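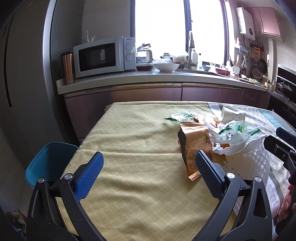
MORIN, May 2, 2019

The Pludano Club Scoring System is sold to amateur and semi-professional baseball leagues as a replacement for the paper scorebook. It consists of a tablet application, a shared league database and a small receiver that passes the score to an existing scoreboard. The Morin District Baseball Association used the system through a full preseason schedule and the opening rounds of league play, and the following review sets out its findings for member clubs considering a purchase.

The standard package costs $915 per club for the first season. Renewal is priced at $500 and includes software updates and telephone support. The tablet is not included. Clubs that already own a suitable device will find the price reasonable, while those that must buy one should budget accordingly before the September renewal period.

Installation was completed without outside help at most grounds. The receiver connects to the scoreboard controller by a single cable and draws its power from the same outlet. Older boards made by Trosent required an adapter, which Pludano supplied on request but does not list in its catalog. Member clubs with such boards should order the adapter at the time of purchase, as delivery took 12 days.

Scoring itself is well designed. The main screen shows the diamond, the count and the current batter, and each pitch is entered with one touch. Substitutions, double switches and courtesy runners are handled correctly. Scorers with experience on paper adapted within two games. New scorers were slower, chiefly on plays involving a rundown or an error followed by an advance, where the application asks for each fielder in turn and does not allow the order to be changed once confirmed. A mistake at this stage must be removed by deleting the entire play.

Gaétan Gauthier, chief scorer of the association, regards this as the principal weakness of the product. "The official scorer has to be free to change a ruling between innings," he said. "The system permits it, but it takes too many steps, and the next batter is already at the plate."

Earned run calculations were checked against hand-kept books for eight games. The totals agreed in all but one, in which a passed ball had been entered as a wild pitch by the operator. The application also tracks pitch counts and displays a warning when a pitcher nears the limit set by the league. Umpires and coaches found this feature useful, and the association has asked that it be left on for all junior games.

Battery use was acceptable. A fully charged tablet lasted through a doubleheader with the screen at medium brightness. In direct sun the display was difficult to read, and the lighter of the two color schemes is recommended for afternoon play. Games continued to record normally when the wireless signal was lost, and the data was sent to the league database when the connection returned.

The printed reports are less satisfactory. Box scores follow the accepted format, but long surnames are shortened without warning, and accented letters were dropped from several names in the season summary. Pludano has acknowledged the fault and has stated that a correction will be issued in a later update. No date was given.

The association also examined the Skisimano scorebook application, which several clubs have used in past seasons. It is less expensive and its reports are cleaner, but it offers no connection to a scoreboard and no shared database. Clubs that play at a ground without an electronic board may find it sufficient.

The Pludano system is recommended for clubs with a scoreboard and at least two trained scorers. Paper scorebooks remain the official record of the association for the current season, and clubs using either application must continue to submit a signed copy to the league office after each game.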